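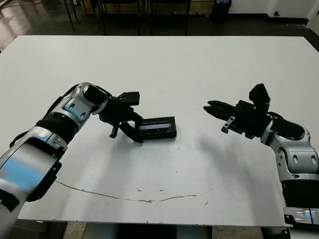 The Second Arm

Willy Meijer had the budget open before Sixten got his coat off, and he was already talking.

"Two," he said. "I want two arms, and I want to tell you why before you look at the number at the bottom."

"I've looked at the number at the bottom," said Sixten Lindqvist. "You sent it to me at midnight. Twice."

"The second one had a better font!"

They were in the back office at Dunleavy, where the repair shop kept its filing, its kettle and a window that opened onto the loading bay. Dunleavy fixed handheld meters, the flat kind with a little lit screen that utility crews carry in their jackets and drop off ladders. A good month brought in 853 of them. Each one had to be picked up, turned over, opened, closed, tested and put in a box, and for eleven years Willy had loved every bit of that except the turning over.

The demo at Clestau had done it. Willy had driven out there with a box of dead meters on the passenger seat (belted in, Sixten noticed when he helped unload) and come home so full of it that he forgot to eat. He'd seen a pair of arms at a plain white table. He'd gotten to put one of his own meters down in front of them. He had stood there for most of an afternoon, he said, and the fellow running the demo finally brought him a chair.

"So one arm picks it up," said Sixten. "I understand one arm. One arm is in the plan. We budgeted for one arm last July and then the roof happened."

"One arm picks it up and then what? It's holding it. It's standing there like a man with a plate at a party. It has to put the thing down to get a new grip, so you need a fixture to put it down in, and we get 18 different models through here, so that's 18 fixtures. Look at line four."

Sixten looked at line four. Then he took his glasses out and looked again.

"That's what a fixture costs?"

"That's what the quote from Nudska says. Machined, delivered, and when a customer changes the shape of a case you throw it in the scrap and buy another. But with two arms, this one hands it to that one. No fixture! The other hand is the fixture. I tried doing a repair one-handed last night at the kitchen table, just to see, and I got as far as the third screw and had to hold the case down with my chin."

Sixten laughed, which he hadn't planned on. He pulled the second chair around to Willy's side of the desk and sat.

He liked a budget, was the thing. People thought he liked saying no, but what he really liked was the moment when a column of wishes started behaving like a column of sums. This one was nearly there. Willy had put in the arms and grippers, spare fingers for the grippers, the cameras, a table, and a week of somebody from Clestau to set it all up. He had put in training for both benches. He'd even put in a line that said "tape."

"Where's power?" said Sixten.

"What about it?"

"There's one outlet on that wall and the kettle's on it."

Willy wrote down POWER and underlined it.

"And service. What happens in the second year, when a joint starts grinding?"

"They do a contract. It's in the folder. I left it out so the number would look nicer."

"Put it in."

Willy put it in. The number looked worse, and he grinned at it anyway. He got up and paced out the corner by the loading bay window with his heels, arms spread wide to show the reach, and knocked a calendar off its nail. The table would go here. Meters would come in on this side and go out on that one. On Saturdays he could come in early and just watch.

"You'd come in on your day off to watch it pick up a meter."

"You haven't seen it! There's this moment where the one has hold of it and the other's across the table with its fingers open, and there's all this space in between, and you lean in. You can't help it. I was practically on the table."

Sixten worked down the page with a pencil. He crossed out the new table, which they could build from the bench in storage. He cut the fixtures from 18 to two, for the pair of models with the awkward clips, and Willy argued for a while and then agreed. He moved the spare fingers up to the first year, because Flandthorpe had bought a machine like this without any and had waited 103 days for a part.

"What's this one?" He tapped the last line. It said 1000, with nothing beside it.

"That's for whatever we forgot."

"We forgot the power."

"So it's working already!"

Sixten wrote "electrician" next to it, in his small square hand, and added another line underneath for whatever they'd forgotten after that. Then he turned to a clean page and wrote July 5, 2024 at the top, and under it, Equipment Request, and under that, Arms, robotic.

He looked over at Willy, who had gone very quiet and was holding the calendar against his chest.

"Quantity," said Sixten, and wrote a two.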